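Hi Huguette, quick catch-up on the Wistness money and where the October work got to. Short version: the house rules for the two-arm bench are written, and people are using them (mostly!).

The big one is the stop button. It stays within reach of whoever is running the arms, and no bag or coffee gets parked in front of it. We also settled who can change speed limits: Colton Chisholm and me, and every change goes in the log.

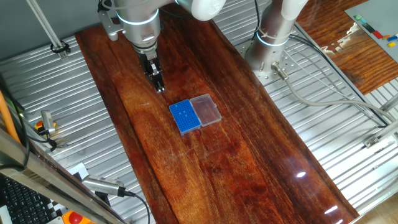
The log has 1,516 entries now, and I've read way more of them than I wanted to. Out of the 9 rules we drafted, 6 are final. Two are stuck on wording, and one I'd like to drop, the one about tying back cables before every single run. Once a shift is plenty, I think. 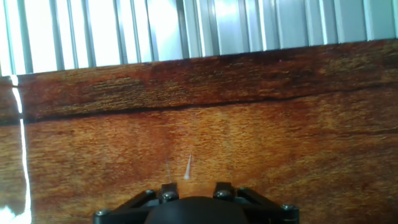 Gripper checks were an easier sell. Fingers open, screws looked over, then you sign. Colton wants the same sheet at Fodness, and I said sure, once the last wording is done.

Spending is on plan. I still need your okay on the second training day, so could you send that when you get a minute?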